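Workshop notebook, Apr 12, 2025
Wadesus flat, small bedroom

Picking up from the mess I left on the last page. The bedroom is the one we keep putting off, and I finally gave it a whole morning with Izzati while Dimas was off getting the drill bits back from Jacinto (third time I've asked, but anyway, he's got them now).

Main job today was to sort out the bed side of the room: get the quilt sitting properly, find out how much room you really get between the bed and the wall, and decide what to do about the skirting. I also wanted to try the sleep mask samples against the quilt colours before Kurniawati orders more of them. She's been asking since November and I keep saying next week.

Quilt first. I like this one much more than the grey one we had on before. It's white with pink, yellow and pale green flowers, all quite soft, and it makes the room feel a lot less like a storeroom. It's a pain to square up though! Izzati and I pulled it one way, then the other, and every time we got the long side even, the corner down by the foot end went wandering. We ended up doing it from the wall side, one person shuffling along the gap and the other kneeling on the far side and holding on. Works fine. Write that down for whoever does the changeovers: start from the wall side, finish at the corner nearest the door.

The gap itself is tight. You can walk it facing forward if you don't swing your arms about, but two people can't pass, and carrying a basket down there is asking for barked knuckles. Slamet wants to shift the bed over toward the middle by another 5 cm. I'm not against it, I just think we'd be robbing the other side, where the lamp has to go. Left it where it is for now.

Did the mask colours next. The pale blue is my favourite of the Plonder samples by a mile. I'd been worried it would look like something from a hospital, but against all those pinks and yellows it picks up nicely and you can find it straight away, which matters more than you'd think when you're half asleep. The navy one disappeared under a pillow twice. The peach one just got lost in the flowers (Izzati liked it, so noting that here in fairness to her).
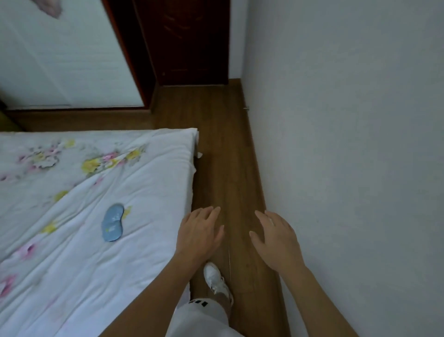
Page last changed by S. Purba, revision 19

Blue mask on the quilt, white shorts and one white sneaker on yours truly, and the aisle down to the door. Looks wider there than it feels when you're in it.

On to the floor. The boards are good. I went over them on my hands and knees with a torch and found one lifted edge, close to the head end, and I've put a bit of tape on it so we don't forget. It's not bad enough to pull up. Dimas reckons a dab of glue and something heavy overnight will do it, and I'm happy to let him try. Everything else is sound and it's a lovely warm colour, so please, no rug. I know Jacinto has a rug he wants to get rid of. No rug.

Skirting: it's the brown timber one along the wall, and I'd half planned to paint it white to match. Changed my mind once I'd stood there for a bit. With the floor that colour and the door such a dark reddish brown, the brown skirting ties the two together, and if we paint it the wall will look as though it's floating. So we clean it, fill the nail holes and leave it be. That saves a tin of paint as well, and the tin we've got is mostly skin by now.

Door stopper. The little metal one on the skirting, further down toward the door. It's solid, I gave it a good wiggle and the screw didn't budge. My only grumble is that it's at perfect toe height. I've kicked it in socks and I can report that it wins. Kurniawati suggested a rubber cap and I think that's the go. Ondgate had them in a mixed bag of 100 last time I looked, and that's far more than we'll ever use, so I'll ask if they'll split one.

Wardrobe: the white one with the sliding panel and the pink flowers on it. Izzati thinks the flowers are a bit much next to the quilt. I think they get on well enough, and it was there first. The panel was sticking when I came in, so I vacuumed the track and rubbed a candle stub along it. Runs better, still a bit grumbly for the last hand's width. Might be the roller. I'll take the panel off when there's someone here to hold the other end, I'm not doing that one alone again.

Money so far on this room is $766, and that includes the mattress, so I'm calling that pretty good. Receipts are in the Purba envelope on top of the fridge.

Still to do:
Glue the lifted board (Dimas)
Rubber cap for the stopper, ask about splitting the bag (me)
Nail holes in the skirting (me, if I can find the filler)
Tell Kurniawati yes to the pale blue masks
Check the wardrobe roller
Lamp for the far side, and settle the bed position with Slamet before anyone drills anything

Izzati has taken the navy mask home to try it out. Peach one is in the sample box, second shelf, with the spare pillowcases on top of it.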